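Thread on the hand-held grippers, as the last one stopped at the hinge and I've had messages asking whether they ever got finished. They're usable. They aren't finished.

Recap for anyone new: two units, left and right, one per hand, no motors. Trigger closes the jaws, spring opens them, an encoder on the jaw shaft logs the gap. The project is called Kallura in my notes and nowhere else.

Bodies are printed. The first set used self-tapping screws straight into plastic and every hole had stripped by the third strip-down. This set has brass heat-set inserts wherever a part comes off more than once. The iron wants to be square to the face. I now use a drill-press stand from the shared workshop with the iron clamped in it.

Side plates are white because that was the reel left on the machine. The triangle shape follows the three points I needed to hold, with spare holes so that I can move the cable clamp without reprinting.

Cabling: one lead per unit, out of the back and down beside the arm. I tried routing it forwards over the wrist first. It caught on the trigger at full travel. Out of the back it only catches on me.

Test task for June is the storage box. Lid off, lid down on the table, tube out, tube in, lid on, both latches shut. It's a dull task and it covers most of what I care about: a wide rigid part, a small soft part and a clip that needs force in one direction only. 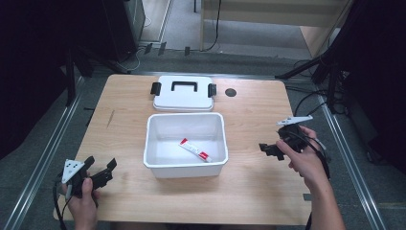
Elsie Pilkington: Does the logged gap still mean anything when the jaw is pushing sideways on a latch? I'd expect the fingers to flex and the encoder to miss all of it.

It misses most of it. The encoder reads the shaft, so anything that bends after the shaft is invisible to it. I clamped a unit in the vice and loaded the fingertip sideways with a spring balance, and the tip moved around 2 mm before the reading changed at all.

For picking up the tube that doesn't matter much. For the latch it does. The log shows the jaws holding steady while the tip is plainly going somewhere. I've flagged those stretches in the data and left them alone for now.

Stiffer fingers are the obvious answer. Thicker section is drawn, not printed. The thicker finger fouls the body at full open unless I take the corner off, and the corner is where one of the screws lives.

Jaw opening is 90 mm at the tips. The box wall is no trouble. The lid has to be taken by the handle, which suits me, as taking it by the long edges was never going to happen with these.

Springs: the first pair came from Arkton and were too stiff. After half an hour my index finger complained more than the linkage did. The current pair are from a mixed tin with no part number on them, so please don't ask. I've measured one and will order near matches from Vávra when I next need enough to justify the postage.

Timing. 33 full cycles on Thursday evening, lid off to latches shut. I dropped the tube on 8 of them, nearly all on the way back into the box. It's light and round and it rolls as the jaws open, so it leaves with whichever finger lets go last. Releasing it lower helps. Releasing it more slowly didn't.

Which brings me to the pads. The facing is glued to a flat printed block and the block is screwed to the finger, so a pad can be swapped without touching the linkage. That part of the design I'm happy with. The glue line I'm less happy with. 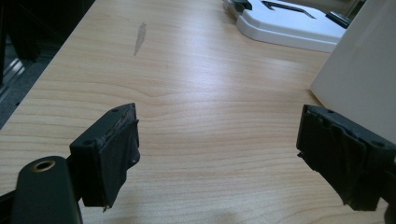

Both pads, jaws open. The right-hand one is worse.

The edges go first. I cut the facing flush with the block, which leaves a raw edge exactly where it meets the work. Next version wraps over the top and is trapped under a thin clamp strip, with glue only to hold it while the screws go in.

Someone in the Clotell group suggested moulding the pad in one piece and skipping the facing. Probably right. It means making a mould, and I have facing material in the drawer already, so the wrap gets tried first.

Pad screws stay where they are. They're reachable with a short driver while the finger is still on the unit, and I'm not giving that up.

To do, in the order I'll get to it: wrapped pads, thicker fingers with the corner relieved, a proper strain relief at the back of each body. The cable tie in there at present is temporary and has been since the first print.

I'll post the finger drawing once the screw clash is sorted. The insert pockets are drawn for the inserts I had in stock, so measure yours before printing.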